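Chapter 2
Clearing and Setting the Table

In most homes one table does several jobs. People eat at it, pay bills at it, and leave books and mail on it. Before a meal, all of that has to go somewhere else. This chapter covers how to clear a table, how to clean the top, and how to lay a simple place setting for one person.

The order of work matters. Start with the things that do not belong to the meal, such as books, papers and keys. Move them to a shelf or another room. Do not stack them on a chair, where someone will want to sit. Plates and spoons left out from earlier go to the sink.

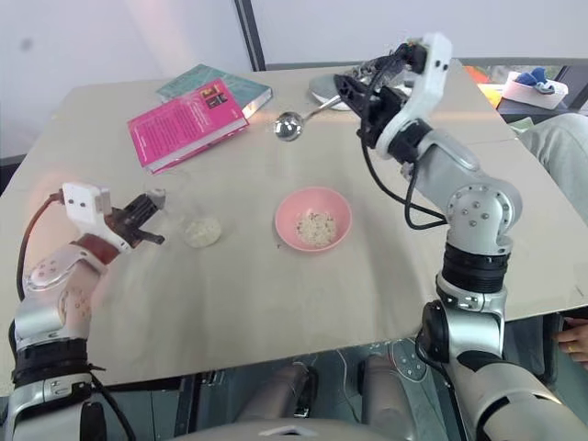 Once the top is bare, wipe it from the far side toward you and let it dry. Set the plate near the edge where the person will sit. The spoon goes to the right of the plate with the bowl facing up. It should lie flat on the table, and its handle should point toward the diner.

Older household guides gave much longer rules. A manual printed in Nernthorpe in 1941 used 37 pages for the family table alone. Its author, Ourania Tzanetos, wanted every table cleared again within the hour. We return to her advice on page 134.

Words to know: place setting, tabletop, flatware, bowl (of a spoon)

2.1 Sorting What Is on the Table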